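Laundry & Fabric Care > Drying and sorting
Fuzzy red with whites: separate basket or not?

wnasrallah
18 Aug 2025
Two red fuzzy garments in question, plus some white. I sort on the padded surface and carry everything down in one basket. My partner maintains that red and white should not share a basket even when dry. I maintain that dye transfer needs moisture.

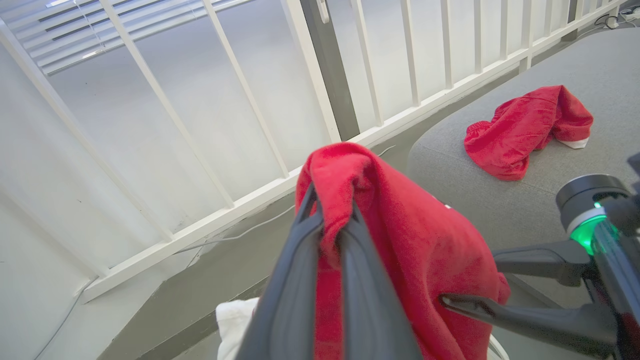
The red ones have been through 5 washes at 40 with no visible bleed in the last two. Spin is 599 rpm, an odd figure, but that is what the Besow display gives.

Sutbridge_Pete
Dry contact is fine for dye. Lint is your problem. Fuzzy fabric sheds and white cotton holds on to it. Separate baskets.

eltness14
Disagree. One basket is adequate if it is perforated. Solid sides trap damp and that is when colour moves. What type is yours?

wnasrallah
Oval, white plastic, tan-brown rim, small round holes in the walls and the bottom. 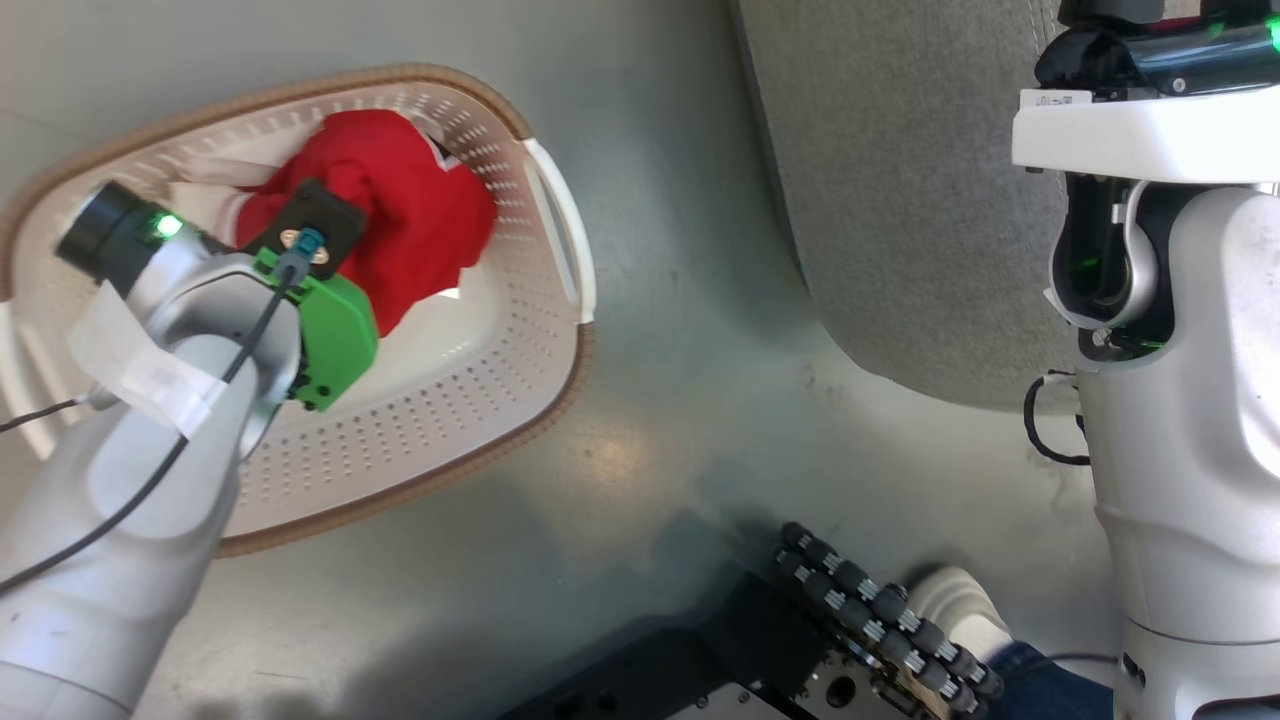

Capacity is not an issue with a load this small. I empty it the same evening.

eltness14
Then leave it as it is. Put the white on top if lint bothers you.

Sutbridge_Pete
Top or bottom makes no difference to lint. Turn the red one inside out before it goes in.

wnasrallah
Will try inside out for 14 days and check the white under a lamp. Still not buying a second basket.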